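News from the Pernach mill: new pellet line for laying hens

Dear customers and neighbours,

since the beginning of October the second pellet line in our Pernach mill is running every working day. Many of you asked when the smaller pellet for laying hens will be available again, so I am glad to write that it is in stock. It is sold under the old name, Dristia, in paper sacks. The recipe was changed a little and I would like to explain how.

The old Dristia contained more maize and less peas. In the last two years we could buy good field peas from the farms on the Murín side of the valley, and we decided to use more of them. The pellet is now slightly darker and has a stronger smell when you open the sack. Some hens leave it in the trough on the first day. Please mix it with your old feed for one week and increase the new part slowly. Do not change everything in one evening, especially with older birds or in cold weather.

Between March and September the new recipe was tested on the farm in Grilmont, where 743 hens were kept in two houses. One house received the old pellet, the other the new one. The number of eggs was nearly the same in both houses. In the house with the new pellet we had fewer eggs with thin shells during the hot weeks, but I would be careful with this result, because the two houses do not have the same ventilation. We will repeat the test next summer and exchange the houses.

Some practical information:

Sacks. The 50 kg sack is no longer made. Several customers told us it was too heavy to lift alone, and they were right. We now fill 25 kg sacks, and for people with only a few hens also a bag of 9 kg. The price per kilogram is a little higher for the small bag, as the paper and the sewing cost the same.

Loose delivery. Farms with a silo can order loose feed as before. Please call two days before. If your silo has the filling pipe on the side of the road, tell the driver if there are parked cars, it saves a lot of time for everybody.

Storage. Keep the sacks on a pallet and away from the wall. The new pellet has more protein and mice like it at least as much as hens do. Use it within three months from the date which is printed on the seam. If you find dust at the bottom of the sack, you can wet it with some water and give it as mash, but only so much as the birds will finish the same morning.

Returned pallets. We are missing 86 pallets from this year. If you have ours behind the barn (they have a green mark on the corner), please put them near the gate and the driver will take them at the next delivery. The deposit will be written on your invoice.

Pellets for rabbits and the mixture for ducks are not changed. The duck mixture was sold out in September because we did not expect so many orders, I apologise for this. A new batch is ready and orders which were waiting will be delivered first.

The mill shop has winter opening hours from November: mornings only, and closed in the week between the holidays. The telephone is answered also in the afternoon.

If you try the new Dristia, please write to us how your hens accept it. Also bad experience is useful.

October 17, 2026 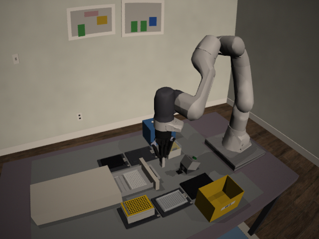

Dagmar Sýkora writes that her hens needed five days to get used to the darker pellet, and the two oldest ones picked out the maize from the mixture until there was no old feed left. She asks if the 9 kg bag could have a string to open it, like the big sacks, and whether young hens of sixteen weeks may already eat it or should stay on the grower feed until the first egg.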